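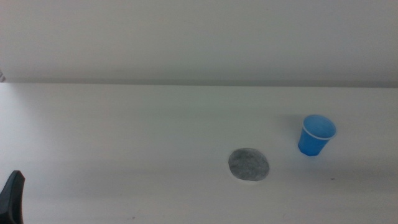

Nornby Load Cell Amplifier, two-channel version
Reviewed by Kerstin Ehlers
March 23, 2021

We fitted the Nornby amplifier to the rewind section of a narrow paper slitter at Holtau. It replaced an older single-channel unit that drifted and had to be zeroed at every shift change.

The unit clips to a standard rail and takes a pair of load cells, one for each end of the idler roll. You can read them separately or summed. I used the summed signal for control and kept the separate readings on the display, where a difference between the two ends showed me that the roll was out of level.

Calibration is the usual weight and rope method. Thread the rope along the real web path, hang the weight, enter the value and save. The manual covers this on one page, but the drawing shows a 120 degree wrap and does not say what to do if yours differs. Follow your own web path and ignore the drawing.

We ran it at line speeds from 200 to 600 feet per minute. The reading was steady at the low end. Near the top it picked up a ripple from an unbalanced idler, and the default filter did little for it. A longer filter setting calmed the display but made the loop slow during splices, so I put it back and had the roll balanced.

The terminals are small and the labels sit under the wires once everything is connected – take notes before you start. The menu has too many levels. Zero and span should be on the front page.

Baldur Blöndal has the same model on an unwind brake and reports no drift since May. I would buy it again for a rewind, though I'd want a larger display.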